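Open day at Prindden, September 2, 2019

The train was late, so I missed the coffee and most of the welcome talk at the Hasach building. No great loss. I had come for the two-arm cell, the one that stopped dead in May and kept a whole test run waiting.

The official story is a cable fault. A wrist cable caught on a bend, pulled at its plug, and the arm lost track of its gripper. The gripper opened, a part dropped, and the arm carried on for 6 seconds as if it were still holding something. Our guide told this cheerfully, with a slide. The slide said 730 hours of running before the fault, which sounds fine until you work out that it's barely a month.

I asked what had changed. New cable ties, I was told, and a software check from Lowther that compares the grip with what the controller expects. Has the check ever caught a real fault? Not yet. Has anyone pulled a plug on purpose to see? The guide said that would be a good question for Skinen, who did the safety review. Skinen had a stand by the door with pens on it and a leaflet that covered neither point.

The cell is now on foam cubes, and they say it has done almost 700 moves without a stop. Foam is a kind thing to drop. The part in May was metal, and I'd like to see the same count with metal before I believe anything has been fixed.

I also don't love that the cables still hang in loops at the wrists. Maybe they have to, to let the joint turn. I wrote to ask how much slack is allowed and who checks it, and will add the answer if one comes.

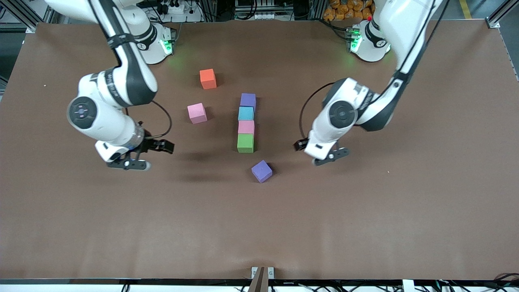
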